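## 9. Fault 23 — jaws stop short of closing

Applies to the Utadix hand-held gripper, firmware 3152 and later.

Fault 23 means the jaws met resistance before reaching the set width. On clothing, the usual causes are a button caught under a pad or a fold bunched against a finger link.

1. Release the trigger. Do not squeeze harder.
2. Open the jaws fully and lift the tool straight up.
3. Check both blue pads for thread or lint — wipe with a dry cloth.
4. Flatten the garment by hand.
5. Line up again with the jaws open, clear of the buttons.
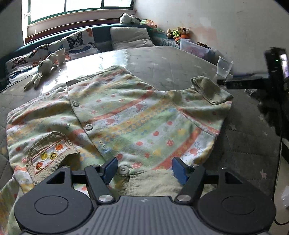 **Can I clear the fault by switching the tool off and on?**
Switching off clears the code but leaves the zero position wrong, so run the homing routine before the next grasp.

**Caution:** Keep fingers out of the linkage during homing. The jaws close without warning.

If Fault 23 comes back after 2 homing runs, tag the tool and send it to Dewanti Tuhumury at the Sotville workshop.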